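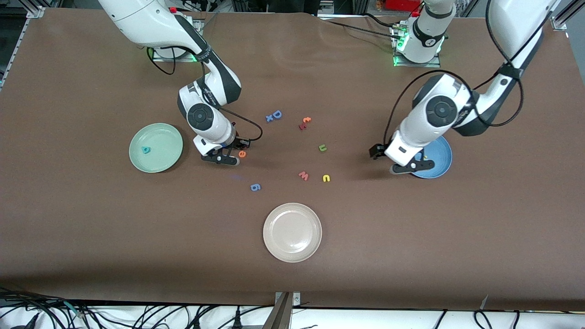 フォームのアルファベット、やっと買いました！　Degefaのセットです。前から気になってたんですが、マグネットのは冷蔵庫から落ちるたびに結構な音がするので、うちは断然やわらかい派。

届いてまず思ったのは、軽い！ってこと。つまむとふにっとして、指を離すとすぐ戻ります。色もどぎつくなくて、オレンジの「e」なんか特にかわいい（娘は毎回これを最初に取ります）。濃い茶色の布の上に広げると色がぱっと映えて、探しやすいんですよ。白いテーブルに直置きより断然おすすめです。

遊び方は、お皿やボウルを出しておいて文字を分けて入れるだけ。「名前に入ってる字はミントグリーンのお皿ね」とか、そのときの気分でルールを変えてます。金曜の夕飯前にやると、だいたい20分はもつかな。フォームなのでお皿に投げ込まれても静かで、これが本当にありがたい。

気になる点もあって、まず「n」と「u」。ひっくり返すと同じなので、うちではもうどっちでもいいことにしました。あと開けたてはゴムっぽいにおいがします。一晩出しておいたら平気でした。小さいので、何でも口に入れる時期の子にはまだ早いと思います。

収納袋はついてないので、Jestskaの巾着に入れてます。次は大文字もほしいなあ。星は4つで！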